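Motor teardown, bench 2
November 16, 2023

Opened up the Jesetti motor. Red copper windings all look evenly spaced where the rotor doesn't cover them. Rotor rim still glossy.

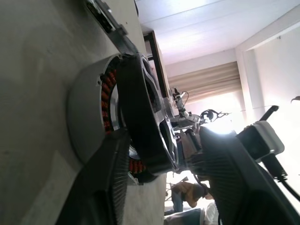
R. Rosales / bench notes, Werkon shop

Want the winding resistance before anyone puts this back together. Barnabás has the good meter, ask him.

Table needs a scrub, smudges all over and the seam is going yellow. Tried solvent in July, no luck.
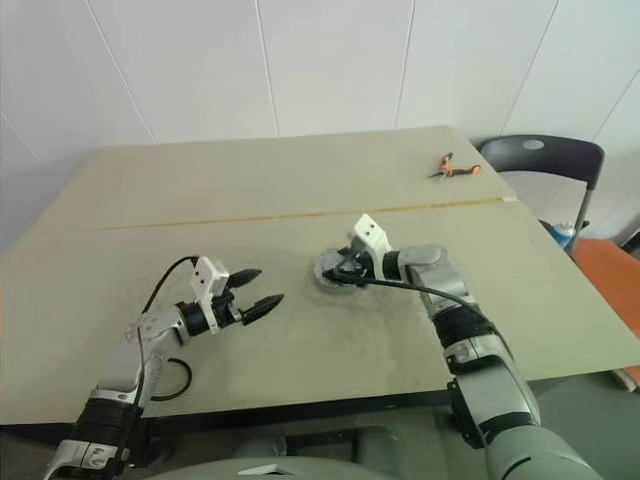
Round grey part on the bench, right of center.

Jafri wants part numbers on everything round and flat. Fine, but the tag sheet only goes to 53 and we're past that allready.
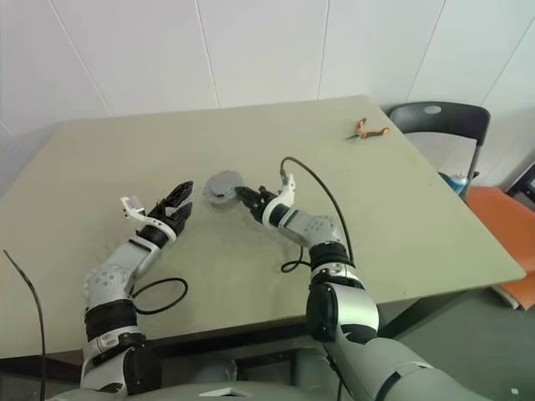 Skokach order: 100 screws, 13 bearings. Bearings not here yet. Call them again.

Pliers w/ the orange and black handles go back in the drawer when done, thats the only decent pair. 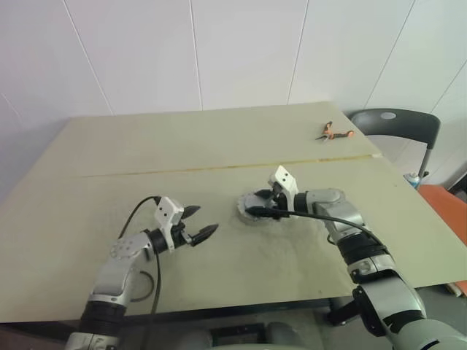

Barnabás Lakatos has the bench tomorrow, leave him the tag sheet and the spare 90 mm bolts.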